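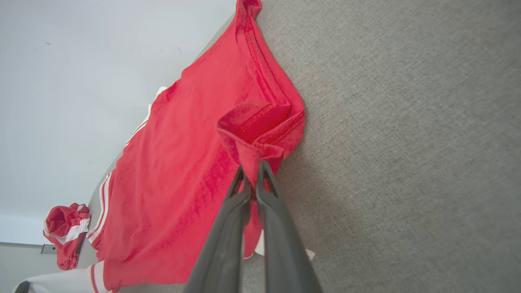

Wisville pinch fault

The Wisville pinch fault is a grip failure in two-fingered robots that fold laundry. First logged in September at the Wisville test laundry, on a Lirka folding cell. The gripper closes on a hem or sleeve, reports a good hold, then keeps closing. Cloth gets pulled into the gap and the arm will not let go.

Cause

The force reading drifts when the fabric is bunched. Thick folds, double hems and knit cotton are the worst. The controller sees a low number and squeezes harder. Bahman Zamani, who wrote the first fault report, traced it to a zero reset that was skipped after a warm restart. A second cause, lint in the finger joint, was put forward by Capucine Riviere and is still disputed.

Incidents

16 stuck grips were recorded in 1220 cycles. In 8 of them the cloth tore. One operator, reaching in to free a shirt, had a fingertip pinched when the arm retried by itself. Minor injury, no time off work. The cell's guard door was open and the interlock had been bypassed for testing, wich was against site rules.

Fix

Firmware update released December 5, 2021. Closing force now capped, retry turned off after a failed release. Arm must hold still for 90 seconds or until reset by hand. Sinéad Sheehan's review also asked for a keyed interlock. Presedgate fitted one, Huet has not yet.

See also

Gripper force control
Interlock bypass
Garment handeling robots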